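Gauthier Institute of Technology
Department of Mechanical and Computer Engineering
Software for Manipulation: Course Handout, Unit 3
Issued 15 June 2019

Planning and Control for Tabletop Pick-and-Place

Purpose of this unit

Students will write the planning and control layers for a six-axis arm with a two-finger gripper. All work is done in the Jadurix simulator. Students who completed the January preparatory unit will already have an account on the Gurnton compute server; others should request one before the first lab session.

3.1 Frames and transforms

Every pose in your program must be stated in a named frame. The course code uses the base frame, the tool frame and the table frame. The tool frame has its origin midway between the fingertips, and its z axis points out of the gripper. A pose passed to the planner without a frame name is rejected with error 13.
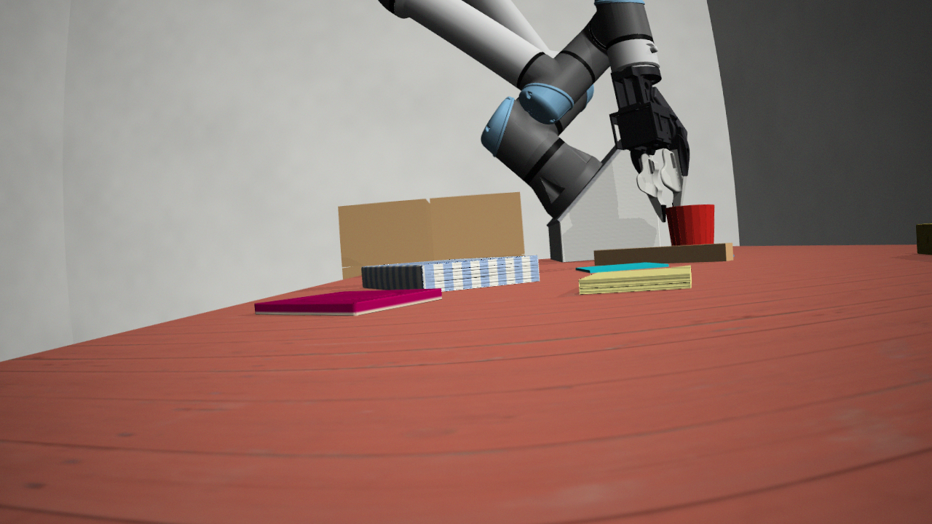 The most common fault in submitted work is a transform applied in the wrong order. Check each chain by hand for one known point before running the planner. The function check_chain in the Villen library prints every intermediate result and should be used for this purpose.

3.2 Approach and pre-grasp poses

A grasp is planned in two stages. The planner first finds a collision-free path to a pre-grasp pose, set back from the grasp pose along the tool z axis. The controller then follows a straight line to the grasp pose at reduced speed. Contact between the fingers and the target object is permitted only in the second stage.
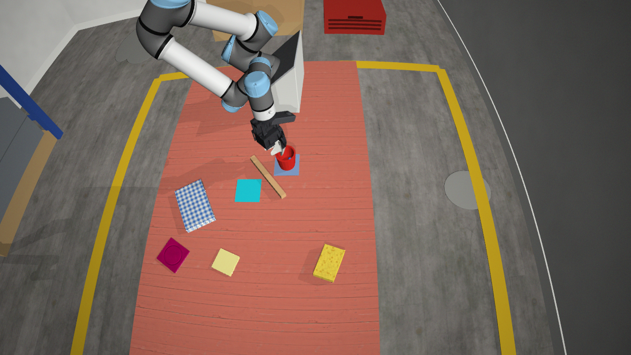
Keep the setback distance in the configuration file, where the grader can change it. When no valid pre-grasp pose is found, the program must report the failure and return the arm to its home position. It must not shorten the setback and try again.

3.3 Collision checking with a held object

Once an object is grasped, it becomes part of the robot for planning purposes. Its collision shape must be attached to the tool frame and removed from the world model in the same update. If only one of these steps is carried out, the planner will either ignore the object or find the arm in collision with it at the start.
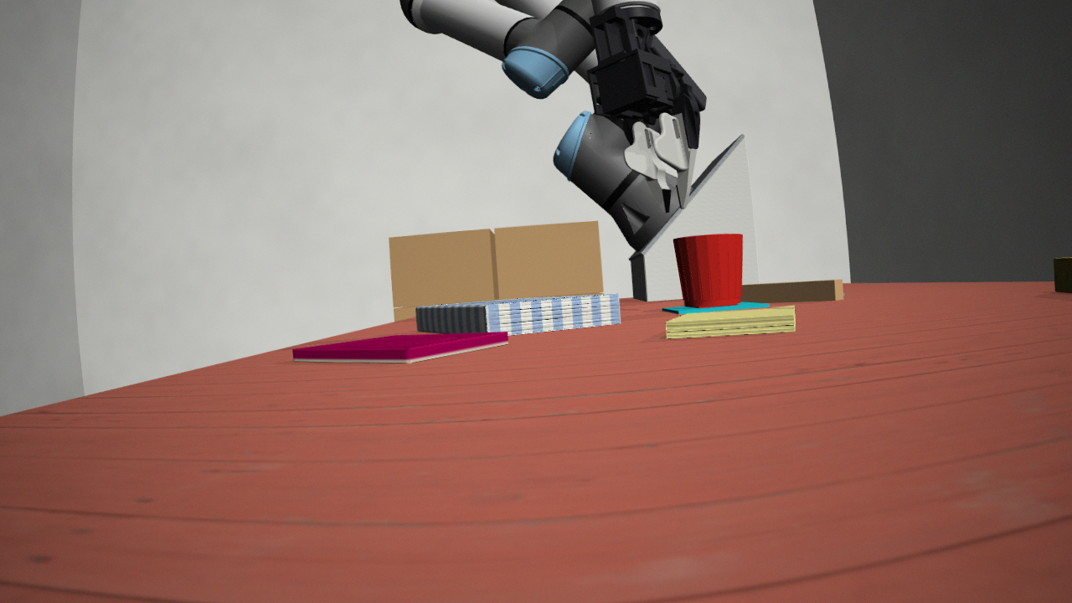

Attached shapes require particular care when the object is thin. A sphere placed around a flat object is simple to test but rules out many valid motions. With the gray panel held at a steep tilt beside the red cup, a bounding sphere would report a collision well before the panel itself came near the rim. Use an oriented box for all flat objects, and add the safety margin to the box after it has been rotated into the tool frame.

3.4 Logging and replay

Each run writes joint positions, commanded velocities and gripper state to a log. The reference run supplied with this unit contains 3,938 time steps and may be used to test your replay tool. Replay must follow the recorded time stamps and must not depend on the speed of the host computer.
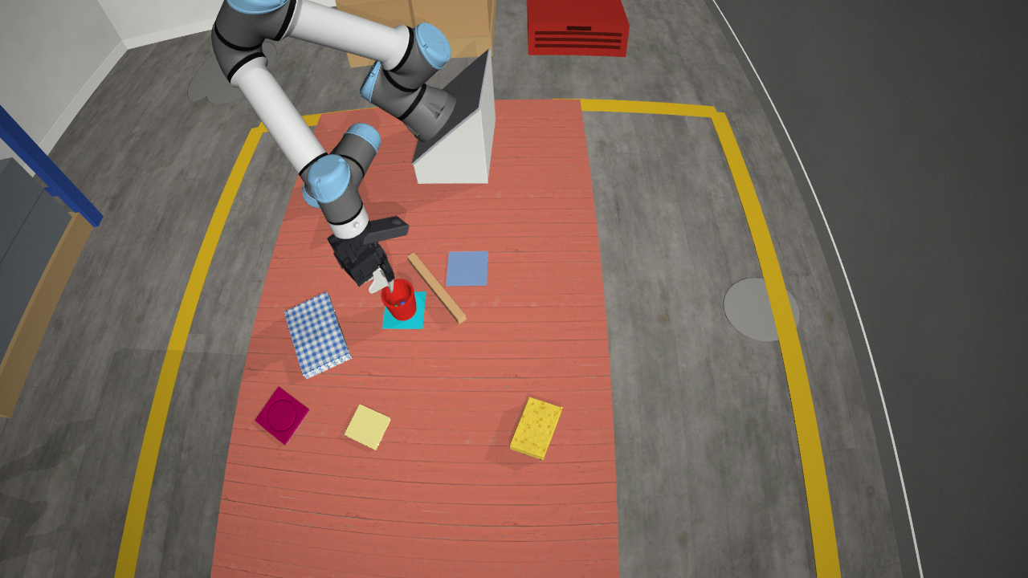 Joint velocities computed by differencing positions will be noisy. Apply the low-pass filter from Unit 2 before comparing them with commanded values. Plots should show both signals on the same axes, with units.

3.5 Assignment

Submit the planner module, the configuration file and a written report. The grader runs each submission on 267 stored start and goal pairs. Credit is given for valid paths and for correctly reported failures. A path that passes through an obstacle receives no credit, even if the goal is reached.

Reading: course notes, chapter 13, on sampling-based planners.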